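Stotis Wrist Recording Kit for Demonstration Capture

Part no. 1527
Ships from Otbridge

The Stotis kit is a wrist camera, a mount and a recording unit for teams collecting manipulation demonstrations. It fits between the arm flange and a parallel gripper and adds 54 mm to the tool length. Camera frames, joint positions and gripper opening are written to one file per episode, on one clock, so there is no alignment step afterward.

The kit works with leader-follower setups, hand guiding and most teleoperation controllers. The operator starts and stops an episode with the foot pedal. A second tap within two seconds of stopping marks the episode as discarded. Discarded episodes stay on the drive until you clear them, and they can be restored from the review screen.

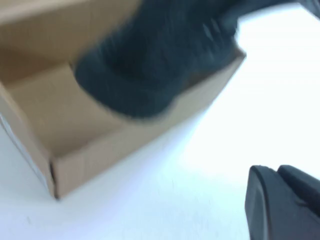 Motion blur is the most common complaint we get about wrist footage, and most of it can be dealt with before recording starts. The default exposure is set for even indoor lighting and moderate arm speed. On packing and unpacking tasks the default may be too long — the walls of an open cardboard box will smear across the picture while the gripper finger, which travels with the camera, keeps a cleaner edge. Shorten the exposure in the Camera tab and add light over the table to make up for it. A white tabletop will clip before the rest of the picture does, so check the histogram with the table in view. Lock exposure and white balance once you are happy with both. Auto exposure is available but we don't recommend it for training data.

Some blur in a dataset is fine, and policies trained on it will see the same thing at run time. The review screen gives each episode a sharpness score and lets you sort by it. Episodes are never deleted on the basis of the score.

What's in the box
Wrist camera with fixed-focus lens
Aluminum mount, Urport bolt pattern
Recording unit with removable drive
Foot pedal
Camera cable, 3 m, with strain relief clips
Calibration card

The Miettinen bolt pattern is available as a separate adapter plate, part no. 1089. Order it with the kit if you can. The plate needs longer screws than the ones supplied with the standard mount, and they come in the same bag.

Recording and export
Each episode is saved with the task label, operator ID and the camera settings in use. Labels can be edited later, singly or in batches. Export is by folder or by label, over the network or straight from the drive. Calibrate again after any change to the mount, including removing it for cleaning.

Price
Complete kit: $2,298
Adapter plate, spare pedals and replacement cables are listed under Accessories. Orders placed before noon leave Otbridge the same working day.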